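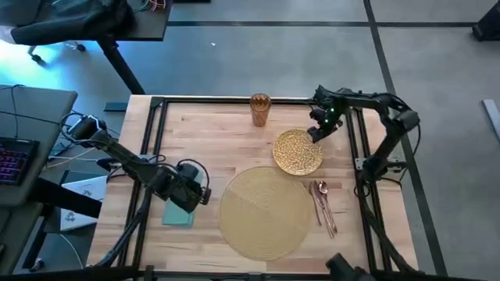

*Two arms, one napkin, three pieces of cutlery. The place setting we used for the August write-up.*

**Table-setting tips, as tested on two arms with no manners**

Oksana Vakulenko and I spent most of a season teaching robot arms to lay a table. The paper has the loss curves. What people ask us for at parties is the napkin advice, so I've put it on one page. Most of it works for humans too, if you have any handy.

**Start with the fold already made.** Our first plan was to have the arms fold the napkin themselves. We logged 213 attempts and got a great many cloth tacos. Once we handed over napkins folded in advance, the Arkia policy placed 30 out of 40 within a finger's width of the mark. At home: fold the whole stack at the ironing board and carry it in.

**Pinch the folded edge.** Grab the open side and you lift one layer and leave the others sulking on the table. The arms did this constantly until we threw out every demonstration with an open-side grip. Fewer demonstrations, better napkins. That one did make it into the paper, as section 4, in less cheerful language.

**Lower the far edge first.** Let it touch down, then bring your hand in over it. If you drop the lot from above, air gets underneath and the cloth slides wherever it likes.

**Big mat before small mat, mats before glass.** We tried random order for the sake of science. The Monell baseline liked to set the glass down early and then reach across it for everything else. So does my brother-in-law.

**Press, don't iron.** Starch helped the gripper but made the napkins skid on the mats. A warm iron and no spray was the compromise.

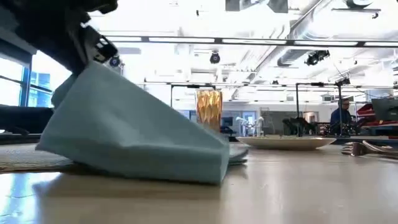 Uliana Stetsiuk wrote in to say that we've got the edge rule backwards for linen. Heavy cloth, she says, should go down near edge first and be pulled away from you, or the fold creeps open, and has anyone run that on anything thicker than a tea towel?

We hadn't. We have now, with some 40 linen placements, and she's right about the creeping. Near edge first kept the fold shut more often -- though it also left the napkin crooked more often, and the arms have no second hand free to nudge it straight. People do. For linen, use Uliana's way and nudge.

**Cutlery last.** Put it down by the handle and let go low. The Hukix finger pads leave smudges on anything shiny, as do thumbs, so keep a dry cloth in your pocket.

Crumbs under the mat: still unsolved -- we use a brush.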